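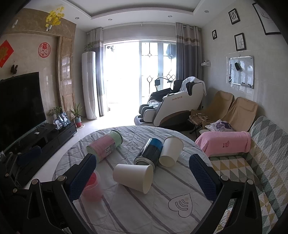 How long should you allow for the Deschamps quilting mill? Two hours if you only do the floor, a half day if you want the seconds shop too.

I did the half day. Open day was 29th May, gates at 9, and the line already went back to the road. Free entry, paper wristband, no bags bigger than a purse on the production side. Wear flat shoes. They turned away a lady in sandals and she was not happy.

First stop the yarn store, skip it if you're in a rush. Cold, dim, lots of cones on racks. Then the quilting hall, which is what everybody came for. Loud! They hand out foam earplugs and you need them. The big machine is a Fenex, bought used in January, and it stitches top, batting and backing in one pass. Baptiste Lebrun ran our group, 22 of us squeezed behind a yellow line, and he had to shout the whole time. Good guide. He let people feel the offcuts, and told us the batting weight is what decides if a cloth hangs nice over a round table or just sticks out like a lampshade. Never thought about that.

Stripes are harder than they look, apparantly. If the feed drifts, the diagonal goes off and the piece ends up in seconds. They showed us 347 pieces stacked from one bad run. Ouch.

Printing room was closed for repairs. Bit annoying, no sign about it at the gate.

Lunch: food truck only, cash, one choice left by noon (lentils). Coffee was fine.

Seconds shop. Get there before the second tour lets out or forget it. Bins by size, no returns, nothing ironed. Most of the round cloths went in the first hour. I got two placemats and a runner in the Ziresero pattern, one crooked seam, don't care.

Parking is in the Drekon lot across the river, 500 yards and then a footbridge. Lot was full by ten so I ended up on teh side street behind the church. No ticket.

Next open day not posted yet. They said to check the board by the gate.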